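Monday, June 17, 2019

Big news from our little clinic on Gronmont Street! After four years of squeezing everybody into one treatment room, we're moving into the old Hunt building in September, and I could not be happier (my own back might complain once the boxes start).

The new place gives us three adjusting rooms, plus a quiet corner for massage and stretching. I'm also adding early hours on Fridays, starting at 7, for those of you who stand all day and can't get in before dinner. 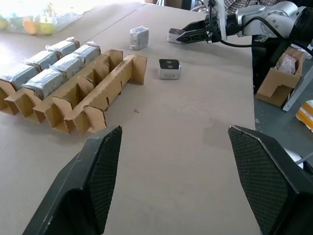
A beige tabletop with a faint seam near the top.

Your appointments carry over, so there's no need to call. If you have a standing visit that month, I'll send a card with the new address and the parking directions, which are a bit odd – you come in from the alley side. We mailed almost 400 cards last time and I ran out of stamps, so please be patient with me!

Open house is the first Saturday after the move. Bring your stiff necks and your questions, and I'll have coffee on.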